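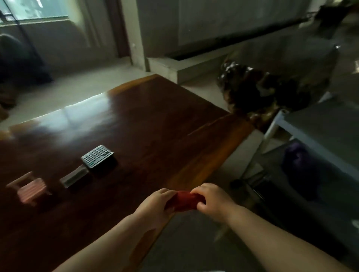
Holding a crumpled red cloth or pouch over the big table.

I've been wanting to write up our house rules for demonstration work for ages, and Daiane Pimentel finally pushed me into it by asking for "the list" so she could hand it to the new people at Usham. There wasn't a list! There was a pile of habits, a few notes in the margins of a notebook, and me saying "oh, we don't do it like that" over somebody's shoulder. So I sat down and wrote it properly, and I enjoyed it far more than I expected to.

A bit of background. I work on the teaching side of a small household robotics project called Kumau. People do ordinary chores with their hands, we record them from head height, and the robot side learns from what the hands did. My part is the rules for how the chores get done. I love this part. I know standards sound like the dull end of robotics, but a robot copies what it's shown, and if ten people fold a cloth ten different ways with no word to describe the difference, you'll be arguing about it until Christmas.

The first rule is that both hands start in view and finish in view. If you reach down for something off to the side, bring it back up to where you're looking before you do anything with it. Sleeves go up past the elbow if they're loose. Rings and watches can stay on (we went back and forth on this, and I was on the losing side in June, and I now think the winners were right). People at home wear rings.

Next, one job at a time. If the job is "fold the cloth", then fold the cloth. Don't straighten the remote on the way past. I am terrible at this one. I'm a tidier by nature and my hands drift toward anything lying crooked, and Rosângela Paiva, who checks the recordings, has a folder of my drifting that she threatens to show at parties.

Then there's clutter, and this is where I get a little evangelical. The old guideline we inherited said to clear the surface completely before starting. I pushed hard to drop it. A real table has things on it! Our rule now says that everyday objects stay where they are unless they block the hands or could get broken. What we do ask is that you write down what's out before you start, in plain words. "Toy chair, small gray box, remote" is a perfectly good entry. "Misc." is not, and I've sent a few of those back.

Soft things get their own page. Cloth is the hardest item we handle, and it's also the one people are most careless with, me included. Pinch, don't scoop. Keep one hand holding while the other one moves. When you let go, let go all the way and open your fingers, so there's a clear moment when the hand has nothing in it. The folks at Sarmiento use the word "release" for that and we've stolen it. If a fold comes out ugly, leave it ugly and mark it as a poor fold. We keep those. A clean set with every bad try removed teaches a machine that cloth behaves itself.

Shelves and carts came up more than anything else when I sent the draft around, so that section grew to 18 lines, the longest in the document.

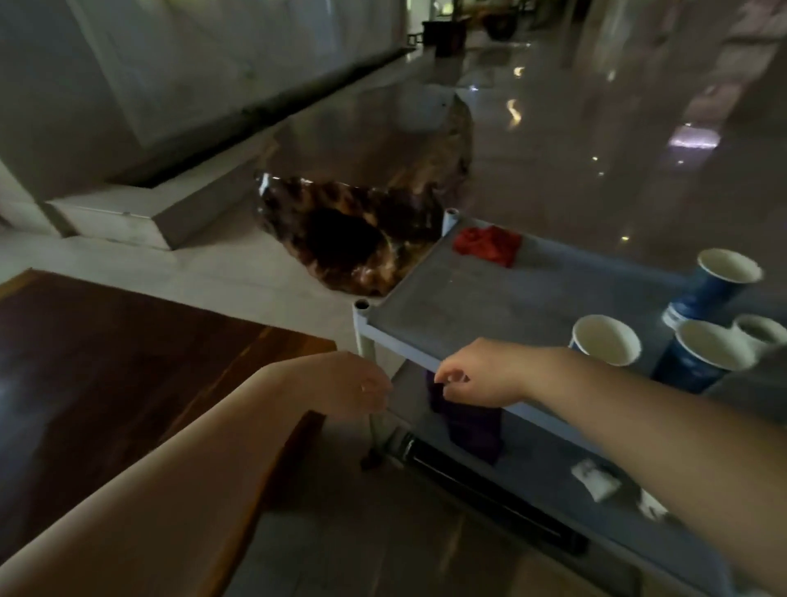 The trouble is that a two-level cart invites you to reach under the top shelf, and your own hand then hides the thing you're reaching for. We tried a few wordings and settled on this: look first, pause with the hand short of the object, then go in. The pause only has to be long enough to notice. Lean if you need to lean. Bring the object out past the front edge before lifting it, so it doesn't catch on the shelf above, and keep your forearm clear of anything that tips. Paper cups are the classic victim. If you knock one over, stop, say so in the notes, and leave the recording running.

Timing I kept loose on purpose. No single recording longer than 60 seconds, and 2 people have to review anything we want to use as a reference. I'd love to make it three but Rosângela would have my head.

The bit I'm proudest of is tiny. Every rule now carries a line underneath saying what problem made us write it. Badatbridge, the shared archive we send things to, has a handbook of 70 rules, and a lot of them are good, but I couldn't tell which ones I was allowed to question. I want our new people to argue with ours. Someone at Usham has already written back to say the sleeve rule makes no sense for short arms, and she's right, and I've changed it.

Still on my list: lighting. Glossy tabletops and a bright window are a rotten pairing, and at the moment all we say is "watch for glare", which is about as useful as telling someone to drive carefully. If you've written a lighting rule that a normal person can follow in a normal room, please send it to me. I'm hoping to have a draft of that section for Daiane before the next round of training, and I'll post it in the same place as the others.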